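Folding Tips We Picked Up From a Robot Study

By Natalie Ackroyd 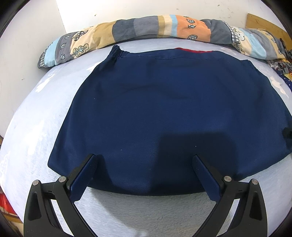
Navy bottoms spread out on the bedsheet, both gripper fingers on the cloth.

I have folded laundry on a bed my whole life and never thought much of it. Then I spent part of July reading up on how the Histis project teaches a machine to do the same job, and my drawers have never looked better! The method is simple to describe. People fold clothes at home using a hand-held gripper with a camera on it, and a program learns from the recordings. Dehua Guo's write-up covers 2,808 folds, 607 of them shorts, skirts and other elastic-waist pieces.

The result I loved most concerns the first few seconds. When the folder spread the garment flat before making any crease, the trained arm finished far more of its folds on later tries. When they went straight to folding a bunched-up piece, it kept losing the corners. So do I, frankly.

What I do now:

Spread from the waistband down. Elastic pulls everything above it into puckers, so lay the waist first and smooth toward the hems with flat hands.

Pick a plain sheet in a color the garment isn't. Navy on pale blue is lovely to work on. The study found edges were missed more often on busy prints, and my own eyes agree (especially after dinner).

Push the quilt to the far side. You want a clear patch bigger than the garment, and a rolled quilt is fine as a back wall.

Press, then pinch. The best demonstrations had both fingertips resting on the cloth before they closed. Try it with slippery linings — what a difference.

Uncurl the side edges before the first fold. A curled edge gets folded in and comes out as a hard crease.

Lint can wait until the end. Roll the outside of the finished packet and you're done.

Wendy Penrose wrote in to ask if you need to practice 200 times like the people in the study. No! I had it after 5 pairs of shorts. Fitted sheets are another matter, and the Histis people haven't tried those yet either.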